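Sternholm adds small bathroom set to its Udotham range

Sternholm has announced a compact bathroom set for flats and guest rooms, to be sold under the Udotham name from November. The set pairs a two-door vanity and basin with a mirror cabinet, both finished in white, and is intended for households that have little wall space to spare.

The mirror cabinet combines a mirror with open shelves at the side, so that bottles and boxes in daily use can be kept off the rim of the basin.
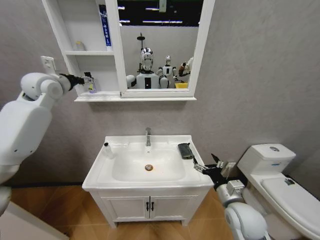

Customers consulted during the design work asked most often for storage that could be reached without opening a door. "People want their everyday things at hand and the basin clear for washing," said Corina Furtună, head of product at Sternholm. "We have designed the Udotham set with that in mind."

The vanity stands on short legs, which allows the floor beneath it to be swept and mopped. Fitting will be carried out by Algate, whose teams will also remove old units on request. Spare handles and hinges will remain available for 8 years.

Orders may be placed through Sternholm showrooms. Press enquiries should be addressed to Babak Zamani, Sternholm Press Office.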